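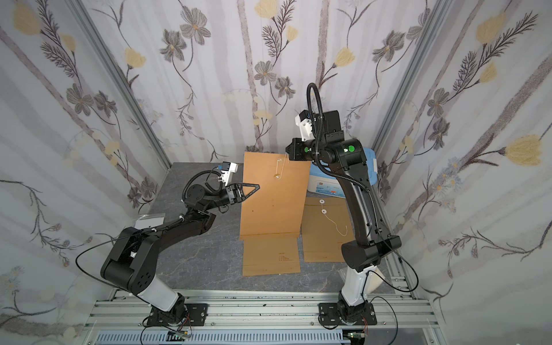

# The Envelope Desk, Rullwood

Right arm has the envelope by its top edge, left arm has yet to commit. Anyone who has moved a couch with a relative will know the feeling.

Welcome to the intake side of Varnmont Records, where people's paper comes to be opened, scanned, closed and put back on a shelf until somebody sues somebody. Most of it arrives in string-and-button envelopes. Our clients love them. They look serious and cost very little, and every one of them has to be unwound by hand, and wound back up again the same way, or Bernd Kramer in shelving sends it back with a note.

I've been on this desk long enough to have a thumb that clicks. So when the Pfeiffer people came in with a plan to have two arms do the handling, I was less opposed than I'd been told to expect of myself. The project is called Kinwood. It sounds like a retirement community and I suspect that was deliberate.

These are a few pictures for the folks at the other sites who keep asking what it's like. Friederike Heitmann wanted a newsletter article. She's getting a gallery page.

## Two grippers, one envelope

A kraft envelope held up between the arms, with two more lying flat on the table. The string is wound around the buttons on the raised one. Picking up is the part management likes to watch. The part I watch is the string, which has opinions.

For the first weeks our job was mostly resetting. You lay out the envelopes, let the arms have a go, then tidy up and lay them out again. Mareike Petersen said it was like having a toddler who never gets tired and never says thank you. She has three kids, so I took it as informed comment - and then she got so good at it that she now runs the desk in the mornings and tells the rest of us we're placing things wrong.
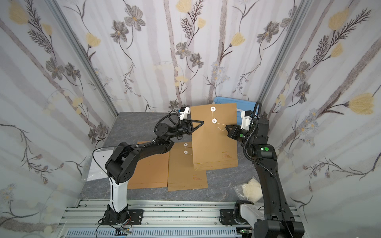

Placing things wrong is a whole subject now, by the way. Before Kinwood you could drop an envelope on the table any way you liked and a person would deal with it. Now we talk about which way the buttons face, whether a flap is folded out, whether one envelope is lying on top of another. Arne Eichhorn has a laminated sheet. Arne used to be the man who threw things into the tray from the doorway, and got most of them in.

What else has changed:

- The desk used to be two people sitting across from each other, talking all day. It's now one person and a reset. The talking has moved to the kitchen and gotten meaner.
- Breaks are a flat 15 minutes. They were always supposed to be, but there's a log now.
- My thumb clicks less. I'd like that on record, as I intend to complain about everything else.
- New hires learn to stop the arms before they learn where the coffee is. Good rule. The coffee isn't much.
- Torn envelopes, water-stained envelopes and anything with tape on it still come to a human. That pile was always there, but it used to be spread through the day like raisins. Now it's all raisins.

The last one matters more than it sounds. When the easy ones go to the arms, what's left for us is eight hours of the awkward ones. Svenja Eichhorn (Arne's sister, and the better worker, he'll confirm) asked for the hard pile to be rotated between people. It took a while, and one meeting with no chairs, but we got it. If your site is about to start on this, ask for that first. Ask for it before the plants and the new break room sign.

## From the wrist

Close quarters with the envelope up on end, a gripper tip against the paper. The other arm is over to the right, a storage box with a blue lid to the left, and on the table there's another envelope with its string wound up properly, so Bernd can relax. 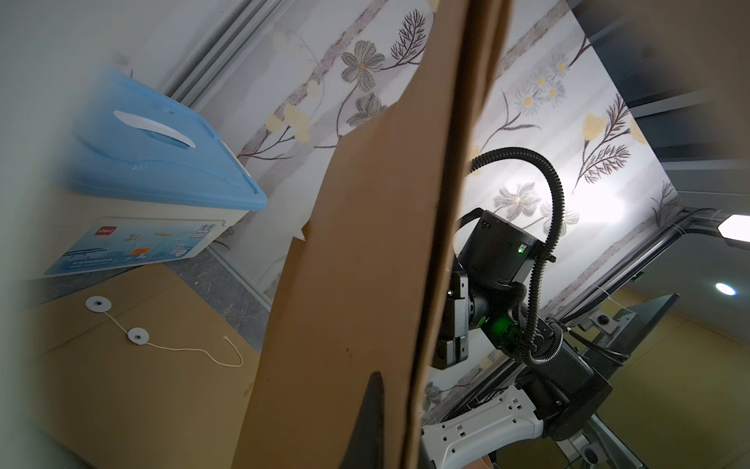

*Page last changed: March, by S.E., who fixed the spelling of "Pfeiffer" throughout*

People from the other building always ask me whether it's faster. Depends on the envelope. We had a backlog of 133 boxes when I started writing this page and I've stopped walking past the shelf to check. What I can tell you is that I go home with my hands in better shape and my patience in worse, and that Mareike is getting a raise, which she should have had years ago for the toddler work alone.

More pictures when Friederike stops asking for the article. If your site wants a copy of Arne's sheet, write to him directly. He'll send you the long version, so ask for the short one.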